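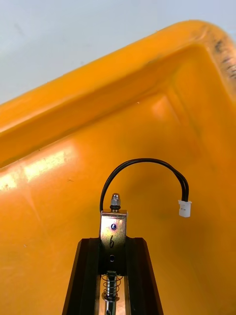 Kratzer seien im Alltag kein Grund, einen Behälter auszusortieren, gab Indau in der Befragung im Oktober zu Protokoll, entscheidend sei allein, ob der Rand noch trage. Diese Einschätzung deckt sich nur zum Teil mit den Befunden aus den beiden anderen Standorten. In Wiseck werden Kunststoffbehälter schon bei sichtbarer Verschmutzung in die Reinigung gegeben, in Cirnell erst nach einem festen Umlaufintervall.

Abb. 3: Orangefarbener Kunststoffbehälter mit umlaufend verdicktem Rand, Innenansicht. Dunkle Schleifspuren und Schmutz an der Rundung der Ecke, feine Kratzer auf der Innenwand.

4.2 Gebrauchsspuren an Rand und Innenwand

Für die Auswertung wurden 44 Behälter aus dem laufenden Umlauf entnommen und nach dem Schema von Stelmakh beurteilt. Das Schema unterscheidet 5 Zonen: Rand, Ecken, Wand, Boden und Griffbereich. Jede Zone wird getrennt bewertet, wobei Verfärbung, Abrieb und Risse eigene Merkmale bilden. Risse führten unabhängig von ihrer Länge zur Aussonderung.

Am häufigsten betroffen waren die Ecken des Randes. Abb. 3 zeigt eine typische Ausprägung: Die Spuren liegen dort, wo der Kunststoff um die Ecke geführt wird, während die Innenwand nur kleine dunkle Punkte und leichte Kratzer aufweist. Wir führen die Verteilung auf das Stapeln und auf den Kontakt mit Regalstützen zurück. Eine Trennung der beiden Einflüsse war mit den vorliegenden Daten nicht möglich.

Bei 15 Behältern ließ sich der Belag am Rand mit einem feuchten Tuch nicht entfernen. Nach einer Wäsche mit alkalischem Reiniger blieb in diesen Fällen ein grauer Schleier zurück – vermutlich Abrieb, der in die aufgeraute Oberfläche eingedrungen ist. Auf die Tragfähigkeit hatte er keinen messbaren Einfluss.

Schwierig war die Beurteilung glänzender Flächen. Unter Deckenbeleuchtung überstrahlt der Reflex einen Teil der Wand, und feine Kratzer sind dann kaum zu erkennen. Die Behälter wurden deshalb ein zweites Mal bei seitlichem Licht mit 1000 Lux geprüft. Die Bewertung der Ecken änderte sich dadurch nicht, die der Wände fiel in einzelnen Fällen um eine Stufe schlechter aus. In die Tabelle im Anhang ist jeweils der zweite Wert eingegangen.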